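1/14 Spent the morning of 2019-05-05 clearing out the stationery in the back room at Stasville. Posting how I did it because a few of you asked last time I mentioned the drawer.

2/14 Starting point was one deep drawer and two shoeboxes. Pens, markers, glue, tape, rulers, old name tags, a bag of rubber bands that had melted into a lump. I tipped the lot out on the floor on an old sheet.

3/14 The final count was 337 items, and yes, I did count, because I wanted to know how much we'd been rebuying. Paper clips not included.

4/14 First pass was rubbish only. Split rulers, lids with no pen, pens with no lid. Took less time than making the coffee.

5/14 Second pass was testing. I kept a pad of scrap paper beside me and scribbled with every pen and marker. If it didn't write after a few loops it went in the bin. I used to put the faint ones back "for later" and that's how the drawer got like that.

6/14 Markers are the worst for this. I left a few upside down in a mug overnight to see if they'd come good. Two did. The rest are gone.

7/14 Glue sticks: take the cap off and wind it up. If there's a hard skin on top you can slice it off with a butter knife and the glue underneath is usually fine. If the whole thing rattles in the tube, it's finished.

8/14 Then the cases. I've stopped using big tubs for the everyday stuff. Each seat at the table gets one narrow hard case with a hinged lid, and only a few things go in it. A marker, a thin pen, a glue stick. Eraser can sit on the table. 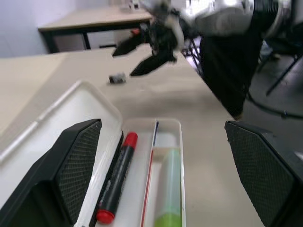
9/14 Case size. I like white plastic because ink shows up on it and you wipe it off. Fabric ones look nicer in the shop but they go grey and you can't see what's at the bottom. The hard ones also stack, which matters when your shelf is as shallow as ours.

10/14 A chunky glue stick takes up a lot of a narrow tray - plan around that. Put it in first, flat, then the pen, then the marker. If the lid doesn't close, take something out. Don't lean on it. I cracked a hinge that way last year.

11/14 Labels. I had a sheet left over from Fotoreo so I used those, one on the underside of each case. Labels on the lid get picked at. Underside ones seem to be left alone so far.

12/14 Spares went into a single box on the top shelf. Colour pencils in one bag, glue in another, markers in a third. When a case runs short you go to the box, and when the box runs short it goes on the shopping list. No more buying a ten pack on spec at Adside because it was on the way home.

13/14 Where it ended up: 287 things kept, the rest thrown out or put in the giveaway bag. The giveaway bag is mostly rulers. If anyone near Stasville wants rulers, send me a message.

14/14 Still to do: the paper shelf, and the scissors, which all need a clean because of tape gunk. Eucalyptus oil on a rag works for that, wiped dry after. Will add to this thread when the scissors are done.

Adding one more as it's come up in replies - the shoeboxes went in the recycling. The drawer now has the tablecloths in it.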